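Gindow Studio at Millgate, Unit 4
Short-stay rental, ground floor

Overview
Unit 4 is a self-contained studio in the Millgate building, let by Flimgate. It sleeps two adults. Floor area is 28 square meters. The minimum stay is 3 nights; stays of 56 nights or more require a separate lease.

Layout and furnishings
One main room with double bed, wardrobe and kitchenette. Shower room with window. The bed can be split into two singles if requested at booking. 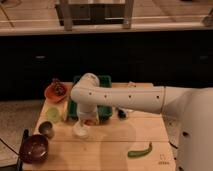

Kitchen and utilities
Two-burner hob, under-counter refrigerator with ice compartment, kettle and microwave. No oven. Heating is electric, controlled by a wall thermostat beside the entrance door. Power and water are included in the nightly rate up to normal domestic use. Bed linen and towels are changed weekly.

Access and parking
Entry is by keypad. The code is sent on the morning of arrival and is valid from 4 pm. Parking is in the rear yard, one vehicle per booking, with a height limit at the gate. The bus stop is about four minutes away on foot.

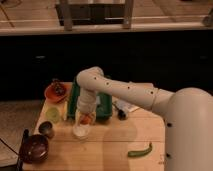

Vans that exceed the height limit must use the street bays, which are metered during the day. Bicycles may be kept in the locked store next to the yard.

Booking terms
Deposit due at booking, balance before arrival. Pets not accepted. Smoking not permitted indoors or in the yard.
Contact: Nadhirah Ismail, reservations
Rates last revised Apr 4, 2021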